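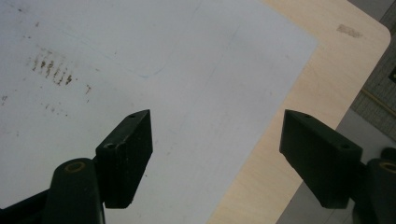 ## Ticket 2079: brown marks on white table sheet

**Site:** Findale, second-floor craft room
**Opened:** February 8, 2025
**Status:** open, waiting on replacement stock

**Reported problem**

Brown specks and short streaks on the white sheet that covers the light wood table. Most of them sit together in one band, with a few separate dots. There is also a small tan stain on the bare wood near the rounded corner. User asks whether the sheet can be cleaned or has to be replaced, and whether the table needs refinishing.

**Log**

1. Checked the history. Same table had a ticket in December for glue residue, closed after a wipe-down. No brown marks noted then.
2. Wiped one streak with a damp cloth. No change.
3. Handley stain remover, diluted, left on for 45 seconds. Streak got lighter, outline still there. Second pass made no difference.
4. Dabbed Barbier rust remover on one of the separate dots. Dot faded more than the streak did. Could be rust, not confirmed.
5. Turned the sheet over. Marks have not gone through to the back.
6. Tan stain on the wood: mild soap only. Slightly paler. Did not use the rust remover on the table finish.

**Faint blue line on the sheet**

Not part of the original report. Could be pen or a crease. Left alone.

**Next**

- Replace sheet. Doden roll, 1000 mm wide, cut to 2000 mm.
- Keep the old one for paint and glue work.
- Look at the tan stain again when the new sheet goes down. No refinishing for now.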